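Bench notes: CPU and memory swap on the old desktop

The green-board desktop came back to the bench on Thursday. It had been failing memory tests at random addresses, and I wanted the processor out as well so I could clean off the old paste and check the contacts.

Prep

Power cord off, button held down for a few seconds to drain the supply, side panel off. The case lies flat so the board faces up. I keep loose parts in small plastic holders from Hiltosari – the walls are high enough that a chip can't slide out if the bench gets bumped. Screws go in a separate lid.

Removing the parts

Cooler first. The paste was old, so I twisted it a little before lifting. Then the socket lever, then the chip, straight up by its edges. Pins and contacts don't forgive sideways movement.

The memory is simpler. Push the tabs outward at both ends and the module comes up. I label each one with its slot before it goes anywhere. Rongrong Shao, who had this machine before me, did not, and I spent an evening working out which of the 2 modules was the bad one.

The processor in its white holder, and the board with the CPU socket empty:

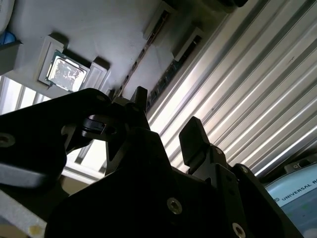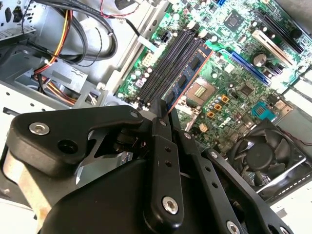

Cleaning and refitting

Isopropyl alcohol and a lint-free cloth on the heat spreader, wiped in one direction. The smudges take a few passes. Leave the socket contacts alone unless there is something on them, and then use air only.

Line up the corner mark on the chip with the one on the socket, lower it in, close the lever. Memory goes in last: notch aligned, even pressure on both ends until the tabs close.

I ran the memory test overnight with one module at a time. The first finished 16 passes clean. The second failed at 87 percent of its first pass, so it goes in the scrap drawer and a replacement is on order from Mikkelsen.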